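**Fridge notes, Friday, after lunch**

Emptied the top compartment this morning so we could settle the question of whether it's a freezer or a slow refrigerator with ambitions. Fenton's position is freezer. Mine is that my ice pack from June has never once been hard all the way through.

What came out: two ice packs, a bag of peas nobody will own up to, and a box labeled DWIVEDI DO NOT THAW. The box went downstairs to the big unit with a note on it. The peas went in the trash.

The bottle of tea is the test load. It's the one with the green cap, and it stays on the table next to the fridge until we agree on where it goes. Saskia Tomoana wants it in the top, on its side, toward the back. I'd like it upright in the lower half first, so we have something to compare against. 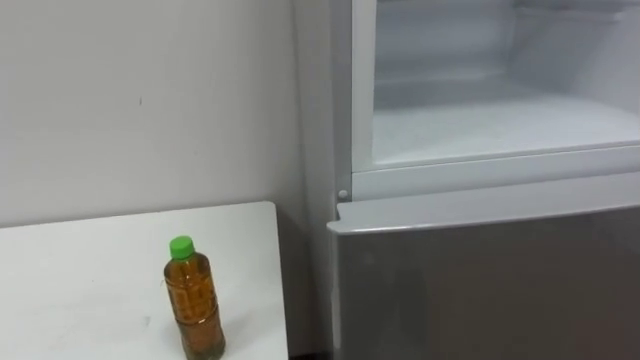

Dial was at 3 when I found it. Nobody remembers setting it. The manual (Stavulia, 22 pages, most of them about not climbing on the product) says 3 is for "normal household use" and 6 is for "rapid cooling," then goes on to say you shouldn't leave it at 6. No word on what happens if you do. I left it at 3 for now.

Other business: the gap between the table and the fridge. I'd like to keep it. Flindance sent someone to look at the last fridge when it overheated, and the entire visit consisted of him pulling it away from a cabinet and sending us a bill for 300. So please don't shove the table over to "tidy up." It's tidy. It's a gap. 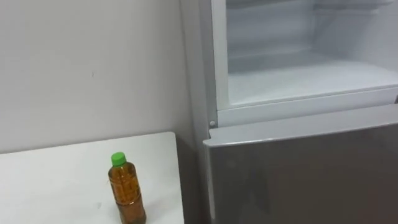 *Top compartment cleared, tea still waiting on the table.*

Table needs a proper wipe too. I went over it with a damp cloth and moved the gray marks from one place to another. Fenton says they're scuffs and won't come out. Fenton says that about most things that need cleaning. Will try the melamine sponge if anyone can find where it lives.
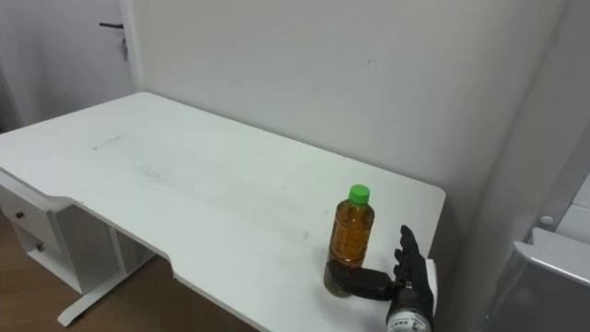

*Desk with scuffs, tea at the right-hand end.*

To do:

- thermometer in the top compartment overnight, door shut, and I mean shut
- tea in the lower half first, then the top (Saskia has agreed, with a face)
- write TEST on the cap so it doesn't get drunk - the last one did
- new tape for Dwivedi's box, the old stuff gave up on the stairs
- find sponge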